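Titine is a two-arm tabletop cell built by Jitano for trials in handling wet food. The left arm has a black two-fingered gripper; the right has a compact white one with black fingers. 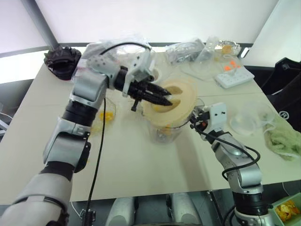

Both grippers at the lid of a clear container, with a plastic bag over the upper left arm.

Upkeep is light. The arm cover is replaced after each session, and the fingers are wiped every 60 cycles. Cables are checked for wear in April, following a procedure written by Natsumi Maruyama.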